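Ocampo Institute of Hospitality
Food Service Foundations, Unit 7: Setting Up a Tasting Table
Course handout

Purpose of the unit

Students completing this unit will be able to prepare a small table for a snack tasting, arrange supplies in a sensible order, and keep written information close to the product it concerns. The practical assessment takes 30 minutes and is held in the Plolano Room.

Covering and layout

A printed cloth with a regular grid is recommended for practice. The lines help students align packages and judge spacing before they move on to plain linen. Smooth the cloth from the center outward. Packaged goods belong toward the back of the table, where they may lie flat. Utensils and skewers are placed nearer the guest, with the handling ends facing the same direction.
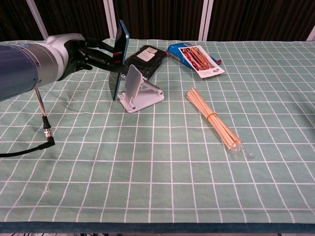 Skewers should remain bundled until service begins. A rubber band near one end and a clear sleeve over the other will keep the bundle together while the table is being arranged. Remove both at the serving station and discard the sleeve.

Phones and stands

Many hosts now display the menu or the ingredient list on a phone. A folding stand with a flat base is suitable. Set the stand down first, confirm that it does not rock, and only then place the phone against the backrest. Allow at least 20 centimeters between the stand and any open food.

Product cards

Each product requires a card. Cards may rest on the package or beside it, provided that the product name remains legible to guests.

Preparation for the next session

Read the Prinesska case study in the course packet and submit a table plan of no more than 220 words. Plans are to be handed in at the start of class.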